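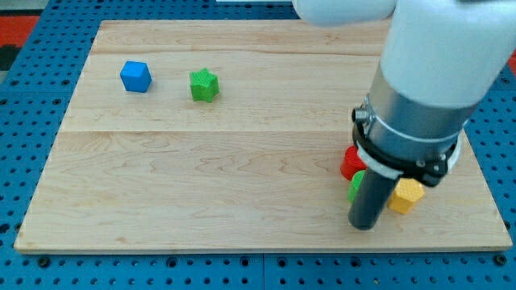

Is it worth to keep an older hybrid when the big battery is getting weak? For me the answer was to keep it, after I had three prices on paper and one good night of sleep.

I bought my hybrid wagon second-hand four years ago, when I moved to Planau and needed a car for the long road to work. It was already not young. The seller gave me a folder with all the service bills, and this folder was the reason I took it and not the newer one with the nicer seats. Since then I drive it every working day, 50 kilometres in the morning and 50 back, most of it on the highway and the last part through town where there are too many traffic lights.

In September I noticed the first change. The engine started more often at the lights, also when I had done nothing but stand there. The battery picture on the dashboard went from nearly full to nearly empty on one small hill, and then it was full again before I came to the bakery. My fuel use went up too. I write down every fill in a small notebook, so I could see it was not my imagination. Then one evening the warning light came on, and I drove home very slowly with the radio off, as if this would help.

The first place I called was the dealer in Kisby. They were polite, but they wanted to replace the complete battery and they did not want to talk about any other way. A new one with the labour was 2711 dollars. I said I would think about it. The woman on the phone said that many people think about it.

The second place was Sartori, a small workshop behind the tire shop. They asked 171 dollars only to test the battery, and I was a bit annoyed, but this was the best money I spent in the whole story. They tested every module and printed the results for me on one page. Four of the modules were weak and the others were still quite even. They also took out the little fan which cools the battery. It sits beside the back seat, and its filter was grey and thick like felt. I have a dog, and my dog rides in the back, so I can guess where it came from. In four years I had never cleaned this filter. I did not know that it existed, and in my folder of bills I cannot find it mentioned even one time.

The third possibility was a rebuilt battery from a company named Jolik, which sends it to your workshop and takes the old one back. The price was in the middle. I read the warranty two times with a dictionary and I still did not understand what happens if it fails in the second year, so I let it go.

In the end Sartori changed the four weak modules for used ones that matched the rest, and they cleaned the fan and put in a new filter. They told me clearly that this is not the same as a new battery. The other modules are old as well, and one of them can be the next. Maybe I get two years from it, maybe less. I prefer this to paying the big bill for a car that has also a noisy wheel bearing and some rust under the rear bumper.

How does it drive now? Quieter at the lights, as before. The battery picture moves slowly again. The fuel numbers in my notebook have come down, but not completely to the old level, and part of this can be the winter tires, which I put on in the same week. I should have waited with them if I wanted a clean comparison.

My neighbour's question was why I do not simply go fully electric. I would like to, but I park on the street and the nearest charger in Planau is behind the arena, where on hockey evenings you don't find any spot. When this changes I will look again.

If you have a hybrid with a fan beside the back seat, look at the filter this weekend. On my car it is two clips and a cover — I do it now every second month, and the dog has got a blanket.

Next I must do the wheel bearing. I have asked for a price and I am waiting for the call.

Contact | Copyright, all text by the author of this blog | Back to top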